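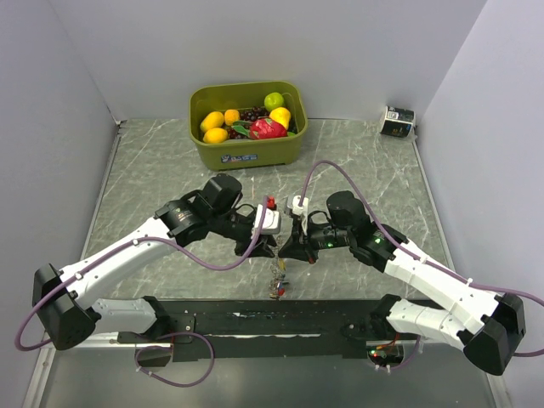
Home Products Shade Cards Our Mill News Contact

Tape, Elastic and the Long Way Round: A Talk with the Owner of Vellholm

Last updated in May

If you have ever bought an apron, a mattress cover or a garment bag, there is a fair chance you have tied, pulled or tugged at something that came off a loom very much like the ones at Vellholm. The company weaves cotton tape, twill tape and soft elastic, mostly in narrow widths, and it sells to sewing shops as well as to quite large factories. We sat down with the owner early in the morning, before the noise got going, and stayed a good deal longer than we had planned to.

The first question was an easy one, or so we thought. Why tape? "Well, my mother wanted me to go into shirts," she said, laughing. "Shirts are what people see. But I had a summer job winding tape onto cards, and I liked how plain it was. You can look at a yard of tape and know right away if somebody cared about it."

She started with two secondhand looms and now runs 27, most of them on cotton. The newest line is called Fluvimen, a flat elastic for waistbands that she worked on for the better part of three years. The early versions, she told us, were fine on the roll and a disappointment in the wash. "They came back wavy, like bacon! I had a drawer full of them. I still have the drawer." The yarn they settled on comes from Asfaw, a spinner she has bought from since the beginning, and she speaks about that supplier the way some people speak about a good neighbor – with affection and with a list of small grievances.

We asked about color, as this is the thing customers write in about most. Vellholm keeps 617 shades on its card, and she admits that a good many of them are some kind of beige. "People think beige is one color. Try telling that to a person who makes slipcovers." A repeat order is always checked against a piece saved from the earlier batch, by daylight, next to the big window at the end of the finishing room. If it is raining hard and the light is poor, the order waits until the next day, and the customer gets a phone call.

On the subject of small orders the talk got livelier, and the tea was poured a second time. Many mills won't look at anything under a full carton. Vellholm will cut from a single roll, and rolls run up to 400 yards depending on the width.

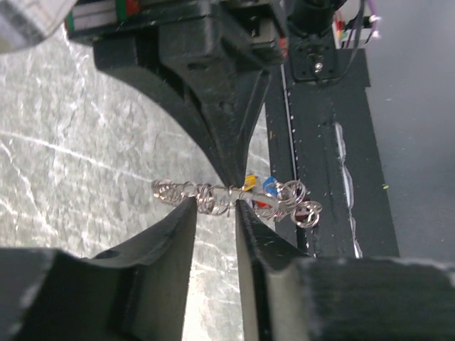
One of the weavers, who had been listening from the doorway, thought the small orders were more trouble than the owner was letting on, and said that changing a loom over for one roll of an odd width could eat up a whole morning. The owner took this in good humor. "He's right, and he'll be right again next week," she said. "But half of our big customers came to us for one roll to start with."

Casell was one of those, a maker of canvas bags that first asked for a little herringbone tape in dark green and later came back with an order for 3,977 rolls. She remembers reading the number over several times and then calling to ask whether there had been a typing mistake. There hadn't. It took most of the winter to weave, and the green shade has stayed on the card ever since.

And what would she tell somebody buying tape for the first time? Wash a piece before you sew it, she said, and iron it while it is still a bit damp. Buy a yard or two more than the pattern says. Send a scrap of your fabric along with the order if the match matters to you – a photo on a phone won't do, however nice the phone is. She would like to bring out a wider twill next, something for upholsterers, though she wouldn't be pinned down on when. The looms had started up by then, and we had to lean in to hear her say that the samples were already on the shelf and that we were welcome to take one home.

Contact us | Copyright Vellholm, all rights reserved | Back to top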